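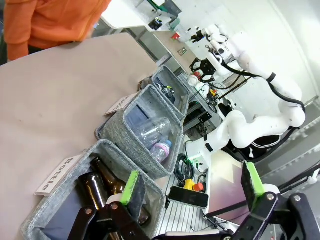
Wrist camera view with the gripper over the bottle bin. The second arm is on the right.

The gripper finally has its green pads on, both sides, and the sorting bench at the Rutdale workshop is back in one piece. Notes on the state of it, mostly so I can find them again in October.

The pads are the third revision. The first two were printed too stiff and skated off glass. These have a softer gray face and sit on the same black linkage as before, so the only mechanical change was swapping two pivot screws for ones with a shoulder. With plain screws the joint either bound or rattled, depending on how much thread locker I had used.

Bins are gray woven fabric, labeled with folded cards. Fabric was Hugo Palacios's choice. I wanted rigid trays, which are easier to model, but a finger that comes down 2 mm off target pushes a fabric rim aside. A rigid tray trips the current limit and the arm stops. The rims sag, so I no longer use them as a height reference. The planner takes the table surface and adds a fixed offset.

Brown glass bottles on their sides are the hard case. They reflect the overhead lights, and the depth estimate breaks up wherever the highlight lands. Clear plastic is worse in depth but more forgiving in the grip, and an empty one weighs next to nothing.

The control loop for the fingers sends a position every 2 ms over Brurkora, the message layer Babak Parsa wrote for his lathe. It logs up to 2000 samples per grasp, then overwrites from the start. That was too short for the slow approach moves, so I now log only from first contact.

Still open: cable strain at the wrist, a proper zero for the left finger, and the Hollaver driver, which forgets its gains after a power cut. I reload them by hand from a text file.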